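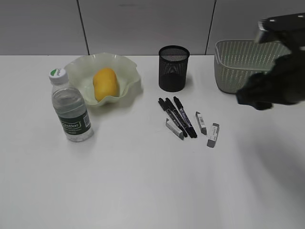 Delia Hanscom
Lab Manager and Equipment Lead, Rao Tabletop Project

Hi everyone at Cellow! It's equipment report time again, and I'm going to do this one the way I did the last one, which is to say in plain words first and with the spreadsheet attached separately for whoever likes spreadsheets. (I do, but I know I'm in the minority.) The short version: the arm is working, the table is set up, we've spent less than planned on small stuff and more than planned on grippers, and I have a couple of things I'd like to move around in the budget before the next order goes in.

Where we are with the workspace

You'll remember that in May we were still arguing about the table. We had a glossy top on loan and the glare was driving everybody up the wall. The white top we ended up with is smooth and matte and I'm so happy with it. The light gray panels around it came out of the furniture line, and they do a great job of keeping the background boring. Boring is what we want! Every time somebody walked behind the old table in a bright shirt, we had to stop and start over.

The panels have seams where they meet, and I did get a quote for a single seamless back wall. I turned it down. It would have eaten the whole furniture line plus a chunk of the next one, and the team says the seams don't bother them. If that changes I'll come back to you, but I'd much sooner put that money into fingers. More on fingers in a minute, I have a lot to say about fingers.

Things for the table

This is the line I get teased about. We budgeted $300 for everyday objects and so far I've used $100 of it. Most of it is exactly what you'd find on a desk or a kitchen counter: a mesh pen holder, black markers, small boxes, a perforated plastic basket, the pale green bowl with the ruffled rim, bottled water, fruit. The water is Cestbon because that's what was on the shelf, and it's been a good pick for us. The bottle is clear on top with a dark green label down below, so it gives the cameras something easy and something hard in the same object. I'm keeping to one kind for as long as I can get it.

The bowl was my find and I'm proud of it. The rim goes up and down all the way around, so where you'd grab it depends on how it happens to be turned, and you can't cheat by always coming in at the same height. I'd like a spare or two put away before the store stops carrying it. Same with the pen holder. We learned the hard way last year that cheap objects vanish from stores faster than expensive ones, and then you're stuck trying to match something you bought on a whim.

Fruit I'm going to keep buying fresh, on the weekly grocery run, and charging to this line. I did look into fake fruit. The fake stuff was lighter, shinier and, piece for piece, more expensive than the real thing. I can't make a case for it.

So I expect this line to finish under, and I'd like permission to carry what's left over to consumables instead of handing it back. It isn't much, but it'd cover tape, wipes and fruit for a good long while.

The gripper, or: fingers

OK, fingers. The gripper came from Skuver as part of the original package, and it does what they said it would. What we underestimated was wear on the fingers. We planned for one spare set for the whole project. We went through that before the summer was over, and the replacement set is the one on there now. Nothing dramatic happened, they just get used all day long, and once the surface goes, thin things like markers start turning in the grip.

Skuver wants $800 for a bundle of spares, shipped. I tried Plokar too, since they make fingers for the same mount, and their price for the same quantity is lower. But the Plokar ones are a little longer, and longer means the wrist camera has to be set up again, and setting it up again means everything we've recorded so far was recorded with a slightly different view. The team would like to avoid that in the middle of a phase, and so would I. My recommendation is to pay Skuver now and look at Plokar again at the start of Phase 2, when we'd be redoing the camera setup anyway.

I know $800 for what are basically two curved black pieces of material and their cousins sounds steep. I made the same face you're making. The alternative is stopping work every time a set wears out, with shipping the way it is, and I worked out that one of those stops costs us more in people's time than the bundle does.

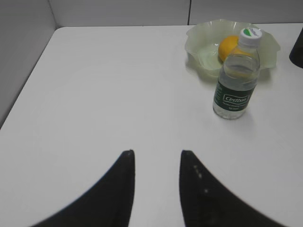
Page last updated: 6 October 2026

Cameras and mounts

Nothing to buy here, hooray. The fixed camera and the small one at the gripper are both doing fine. When the arm reaches in from the side it gets between the fixed camera and part of the table, and the wrist view is a lifesaver for that. On the other hand the wrist view has the fingers in it all the time, so each one is covering for the other. I had a second fixed camera penciled in for this fall as insurance. I'd like to take it out. The team has been asked twice now whether they'd use it and both times I got a shrug, and I'm not buying a camera on the strength of a shrug.

What I would like is one spare cable for each camera. They're cheap, they're the parts that get bent, and I can get them out of the existing mounts line without asking for anything new. I'm mentioning it so it doesn't surprise you in the spreadsheet.

Lighting

I keep going back and forth on this. The light we have is soft and pretty even, and shadows on the white top are gentle enough that they haven't caused trouble. We originally planned a proper light kit, with stands and diffusers. I've had that order sitting in draft for weeks – and every time I go to send it, somebody says the room looks fine as it is. It does look fine. My worry is winter, when it gets dark outside by late afternoon and the table could look different at the end of the day from how it looked in the morning.

So my plan is to hold the order until we've had a few weeks of short days, compare morning and evening recordings, and then decide. Please leave that money where it is for now. If it turns out we don't need the kit I'd put it toward fingers, because of course I would.

Storage, which I forgot last time

We also need somewhere to put everything. Objects that aren't in use live in a cardboard box under my desk, and things come out of that box with scuffs they didn't have going in. A small closed cabinet with shallow shelves would fix it. I've asked for one through the building's surplus list first, so it may end up costing us nothing but the carrying. If surplus comes up empty I'll send you a quote before I buy.

What I need from you

An OK on the Skuver bundle is the urgent one. Their quote is good through the end of the month and I'd like the spares in the drawer before the current fingers get any older. After that, the OK to carry over what's left on the everyday objects line, and a yes or no on dropping the second fixed camera. A one-line email is plenty for all of it.

For next time I'll have the morning and evening comparison, and the start of a Phase 2 shopping list with both finger options priced out side by side. I'm also going to sit down with the team and ask what kinds of objects they want next. I've already heard "something floppy" from more than one person, so expect dish towels on the list. You're welcome to come by and see the table running, too! Mornings are best, and let me know a day ahead so I can get you signed in at the front desk.

Thanks as always,
Delia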